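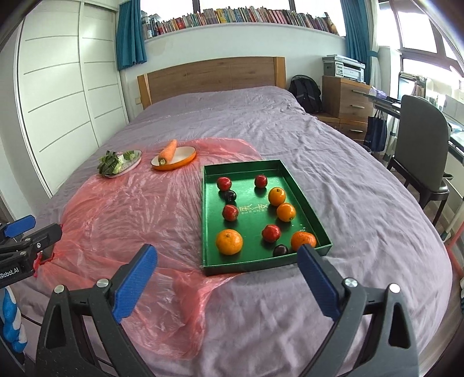 Unit 2: Demonstrating with a hand-held gripper

A demonstration is a recording of a person doing the task once, start to finish, with the same kind of fingers the robot will use. The robot is not needed while you record. You carry the gripper, the camera on it sees what the robot's wrist camera will see later, and the software works out the path of your hand afterward. Soft surfaces are allowed in this unit. A tray of apples, oranges and plums on a duvet is harder than the same tray on a desk, and the pads have to come in at an angle that clears the low sides. Open the fingers wide before you move in, so that the fruit you want is between the two pads in the camera view.

Before you record

Charge the gripper and clear the memory card. Wipe the pads. Start the Vuludine recorder and wait for the steady tone. If you are using two grippers, start both from the same menu or the clocks will not match. Open and close the fingers all the way two times; the software uses this to find the width of the opening.

Recording

Each group records 300 demonstrations over the term, split evenly among its members. One demonstration is one pick and one place. Move at the speed you would use to hand someone a full cup. Keep the fingertips in view of the camera the whole time, and do not cover the lens with your sleeve.

Change the layout between demonstrations. Swap pieces, turn the tray, start from the other side. A policy trained on one layout learns that layout.

If you drop something, keep going, pick it up again and mark the file R for recovery. Do not delete it. Files where the camera was blocked or the tracking was lost do get deleted, and you record those again.

Remote control compared

In Unit 1 we drove the Cutska arm with the leader handles. Remote control gives you the real joint positions, and you never record a motion the arm can't make. It is also slow. Last term's groups took more than 19 seconds per pick on the arm. With the hand-held tool you can easily record a reach that the arm cannot follow, so run the reach check in Grostgate on every file before you upload.

To hand in

The folder of files, the reach check report, and one page on which demonstrations you threw out and why.

Reading for next time: Unit 3, sections on gripper width and time delay.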